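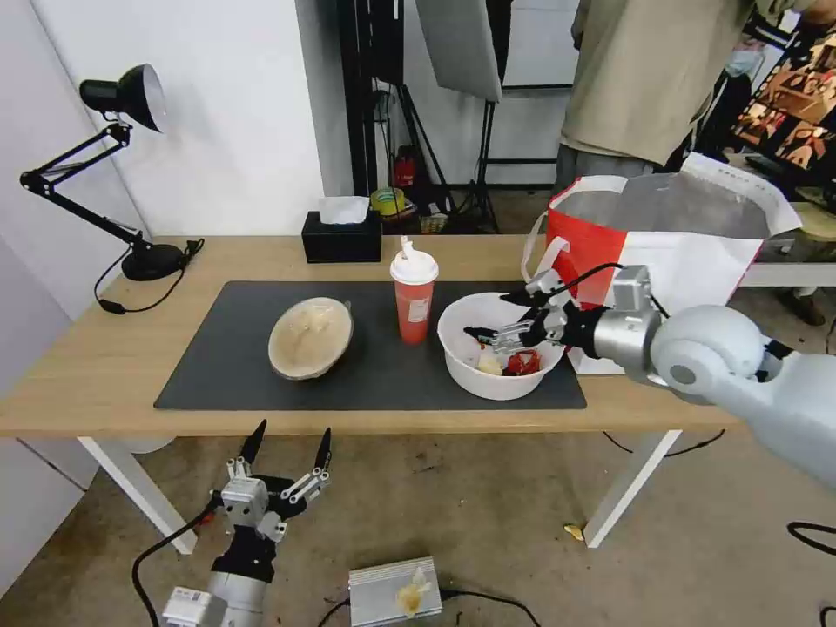
3.2 Leftovers at shared tables. Haworth and Lynch kept the diaries, up to 300 entries, March only. Most waste came from side dishes, not mains. Drinks were hardly ever logged, even where a lidded cup with a straw stood next to the scraps bowl as in Fig. 2, so liquid waste is probaly under-reported. Entries with no weight given: dropped. Bread was weighed seperately (see Furnival's notes, Doherty site only).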